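Ticket 553: Grona steers left on its own after remote teaching
Status: open (reopened twice)
Product: Grona road rover, Pacheco teaching software
Site: Wikden

We use cookies to keep you signed in and to see which support pages are read. Accept all / Manage choices

Original report

We teach the Grona by driving it. One of us sits with the wheel and pedals, the rover goes down the road, Pacheco records what the cameras saw and what our hands did, and after enough runs it is meant to copy us. The sales page says eight runs will do for a quiet road. We have done 187 on ours and it still drifts left when left to itself, always at a stretch where all the driver has to do is go straight. Left is where the kerb is. The person walking behind it has had to hit the stop button on nearly every trial since Monday.

I have read the help page on drift. It says to record more runs. I would like an answer other than that one please.

Reply from Nerano support

Thank you for the report. Drift of this kind is most often caused by too few runs or by uneven driving. Please record a further set with smooth steering and retrain. Please also check that the wheel is centred in the Pacheco settings page.

Site reply

Wheel was centred already. Centred it again anyway. Recorded another set, driven as smoothly as any of us can manage with that wheel, which has a dead patch in the middle you could park in. Retrained overnight. Same drift, same stretch. If anything it commits to it with more confidence now.

Setting the ticket back to open. It had been marked "solved pending customer".

Things tried, in the order we tried them

1. Swapped the wheel for the spare. No change in the drift. The spare has less of a dead patch, so we kept it.

2. Checked the delay between camera and wheel. This was my favourite theory. If the video reaches the driver late, every correction gets stored against the wrong picture and the rover learns to turn after it should have turned. Pacheco shows a delay figure in the corner of the screen but doesn't save it with the run, so for old runs there is no way to know. On a new run we tapped the wheel and watched the front wheels on the video. Looked fine by eye. I don't call that a measurement.

3. Threw out every run from one driver who hugs the left. Retrained on the rest. Drift a little later down the road, then the same. I was told by support that this "shows improvement". It shows it reached the kerb later.

4. Retrained with the steering limit lowered. It can't turn as hard, so it takes longer to go wrong. Put the limit back.

5. Looked at the corrections. I think this is where something is hiding. When the trial goes wrong, the driver grabs the wheel and brings it back to the right, and Pacheco offers to save that as teaching. We had been pressing yes. I then played back a handful and the saved piece starts well before the grab, so it includes the rover's own wander to the left, filed as if one of us had done it on purpose. We have been teaching it its own mistake.

Reply from Nerano support

The lead-in before a correction is intended and gives the system context. It can be shortened in the advanced menu. We do not recommend values under the default.

Site reply

Then the lead-in should be shown as the robot's driving and kept out of what gets copied. I can see the context argument. I can't see why my hands get the blame for it. Shortened it to the lowest the menu allows, deleted the saved corrections, retrained on plain runs only. Roughly 3000 training steps, same as the default.

Result: drift much reduced with a parked vehicle on the right, still there with the road clear. Could be luck. Two afternoons isn't many. Support asked for sample views from the road so they can see what the rover has to go on. Both attached.

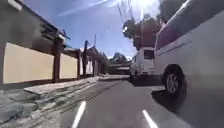
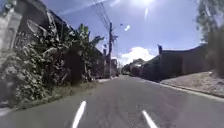
Both have a pair of white dashes at the bottom and the sun high up in the sky. The first has a white van close on the right, the second has no vehicles and a lot of greenery down the left. My guess, and it is only a guess, is that the thing has learned to steer by whatever big shape is beside it and has very little idea what the dashes are for. Support's guess is glare. There is sun in both, so glare alone doesn't explain a difference between them.

Next steps

- Site: record new runs on the clear road only, starting from slightly off the line on purpose, with the driver bringing it back. The starts to be trimmed by hand before saving.
- Site: repeat with cloud cover, to settle the glare question one way or the other.
- Site: keep someone beside it with the stop button on every trial. No exceptions, however good the last one looked.
- Nerano: save the delay figure with each run.
- Nerano: say in writing whether the lead-in counts as teaching. The answer in this ticket can be read both ways.
- Nerano: please stop closing this automatically after three quiet days. We can only get on the road when the weather and the neighbours let us.

Last update from Nerano support

The lead-in question has been passed to the Pacheco team. In the meantime, have you considered recording more runs?

Site reply

See the original report.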